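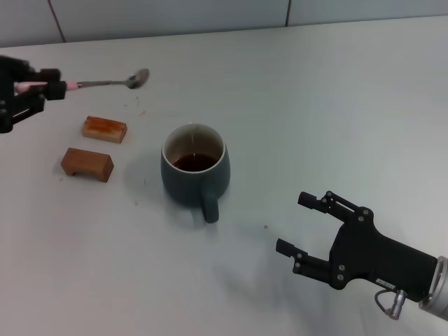
Spoon in the left gripper, right one open, mug between them.

Hemi, all,

188 episodes of the mug task up on Grudton now. Want 2,000 by end of August so yes, behind. Can Clendon take the blocks variant?

Hemi Hapeta wrote:
> Are we keeping the failed grasps? And how long is each one?

Keep them, tag as fail, dont delete. 40 seconds max. Pls move the mug every 5 episodes, last batch it hardly shifted.

More tonihgt, got to run.

Coralie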